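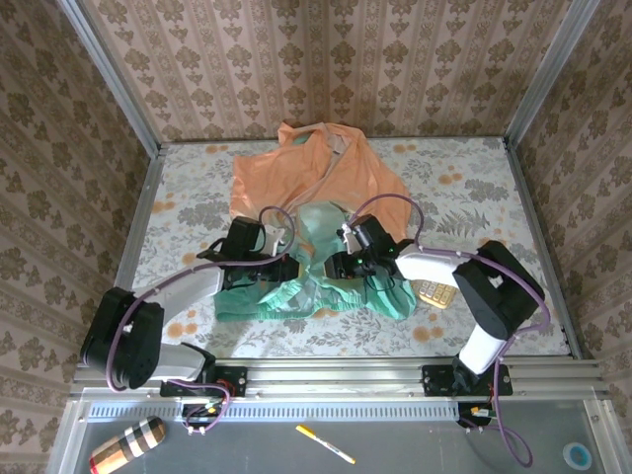

Amgate Laundry Set: what is in it

Folding and sorting runs on two table-mounted arms, recorded to test whether a cheap pair can handle household washing yet. The set holds 3636 episodes; 3000 are for training and the rest are held out.

Tasks

Pick up a bunched cloth with both grippers, spread it, fold it. Garments may overlap, and small objects such as a calculator may lie partly under the cloth.

Known limits

Flat towels are mostly fine. Crumpled garments are not — almost 12 minutes for the slowest shirt, and sleeves are often left inside out. Grasps that take 2 layers at once are labelled as failures.

Contact

Rehema Kioko (labels), Ľubomír Trnka (control code)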